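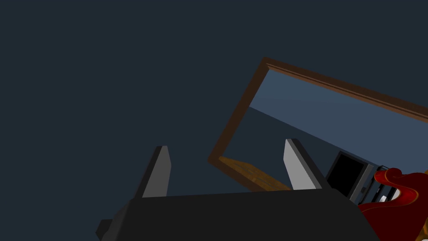

Wrist view, Casa sim, fingers open, nothing held yet.

March, second notebook

OK, picking this up where I left off before lunch. The plan for today was to get through the whole Casa batch by teleop, both arms, and have it ready for the overnight training job. I got most of it! Not all of it, but most, and I want to write down what slowed me down while it's still fresh (last time I waited until the next morning and half my notes were useless).

The target for this batch is 200 episodes. I had 76 in the bag when I sat down this morning, and those were all recorded with the old controller mapping, where the left trigger closed the fingers all the way or did nothing. The new mapping is proportional and it feels so much nicer. The trouble is the two sets don't look alike at all when you plot the gripper channel. The old ones are a square wave and the new ones have these long lazy ramps. I'm keeping both for now but I've tagged the old ones "trigger-v1" so we can leave them out with one flag if training gets weird.

Things that went well: the Endis recorder hasn't dropped a stream since the patch. Before that I was losing a wrist stream every so often and only finding out at export, which made me want to throw the headset across the room. Today every episode I opened had all its streams and the timestamps lined up. Whoever reads this, please don't update Endis until we're through the batch, I beg you.

Things that went less well: me, mostly. I have a terrible habit of pausing in mid-air before a grasp while I figure out my approach angle, and all those pauses go straight into the data. If you train on that you get a policy that hovers. We saw it on the Lullbridge batch, where the arm would float up to the object and just sort of think about it for ages. So I've been doing a dry run of each layout first with recording off, then resetting and doing it for real. It takes longer per episode but the recordings come out much cleaner. I threw away 11 from this morning that were basically me dithering.
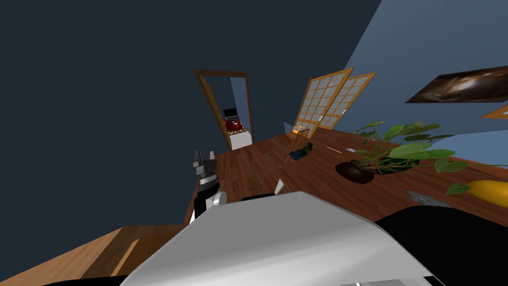

The other big one is camera tilt. With the randomization turned up, the head camera gets rolled over quite a bit at reset, and I keep trying to straighten my own neck to match it, which does nothing except give me a sore neck. I turned the range down for a few episodes to see if I'd go faster, and I did, but then I felt guilty and put it back. The whole point of this batch is to have views that aren't neat and level. If the policy only ever sees a tidy horizon it's going to be lost the first time somebody mounts a camera crooked, and somebody always mounts a camera crooked (me, usually).

I also spent a while arguing with the reset script. It's supposed to reseed the layout every time, but if you hit reset twice in a hurry it reuses the last seed, so you get 2 episodes with the same layout back to back. I found one pair like that and kept only the better take. Quick fix for now: wait for the beep. Proper fix is on the list for Tekleab, along with the export thing.
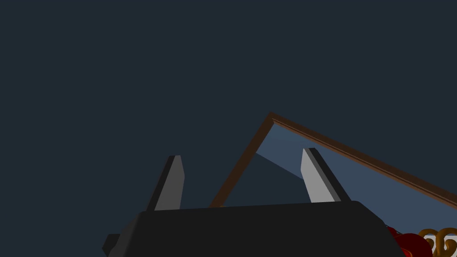
Labeling is where I could use some opinions. We write one plain sentence per episode for the language side, and I've been sloppy about naming things, so the same object turns up under three different names depending on how hungry I was. From the wrist you often only get a piece of an object anyway. Take the shiny red thing down in the corner by the pretzel-looking things: from that angle I'd believe apple and I'd believe bell pepper, and if I label from the wrist clip alone I'm just guessing. So the new rule is that names come from the scene file, always, and the clip is only for checking what the arm did. I'll go back over the older sentences with that in mind, probably with a very large coffee.

Still to do:

Relabel the trigger-v1 set using scene file names.
Check the gripper channel for flat stretches longer than a breath or so, and flag them.
Ask the Tekleab folks if the seed bug is known.
Export a small slice and run the loader on it before committing to the overnight job.

4:40 pm. Loader choked on the first slice, something about the action length not matching between the old and new mapping. Padding the old ones for now and trying again after I eat something.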